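Chapter 4
Looking After Clothes and Bedding

In this chapter you will learn:
how to sort clean laundry before folding
how to use a bed as a folding surface
how to fold flat items, shaped items and bedding
how to store folded items so that they stay folded

Key words: crease, nap, selvedge, patchwork, airing

4.1 Why folding comes before storage

Most household textiles spend far more time in a drawer or on a shelf than they do in use. A shirt pushed into a drawer will take on the shape of the space it was pushed into, and those creases are harder to remove than the ones left by washing. Folding an item along lines you have chosen puts the creases where they do least harm.

Melquiades Montes, who ran the laundry of a small seaside hotel before he taught this subject, asked his students to keep a record of their own folding through February. Those who folded everything on the day it dried spent almost 20 minutes a week on it. Those who let it pile up on a chair did most of the work twice.

4.2 Choosing a surface

A folding surface should be clean, flat and wider than the largest item you mean to fold. Few homes have a table that size to spare, and the bed is the usual answer. Make the bed first. Pull the quilt or blanket up and smooth the part you will work on — the rest can wait. A patterned cover is useful under plain dark items, as the edges of the cloth are easy to see against it.

Stand at the long side of the bed and keep finished items at one end. Jersey and other soft fabrics should be laid down loosely and smoothed outwards from the middle with the flat of the hand. Do not pull at the corners.

4.3 Folding plain cloth

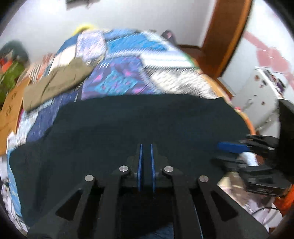

Begin with the darker items if you have sorted by colour, and leave towels until last because they take up the most room. Spread the cloth out fully before making any fold. Bring one edge over to meet the opposite edge, smooth it, and then fold again in the other direction. Two folds are enough for a small cloth. Larger pieces will need a third.

Check the width against the shelf or drawer before you carry on with the rest of the pile. A stack of more than 12 items tends to lean, and the ones at the bottom become difficult to take out.

Activity 4A
Fold two items of the same size, one on a bed and one on a table. Write down which was easier to keep straight, and compare your notes with a partner's.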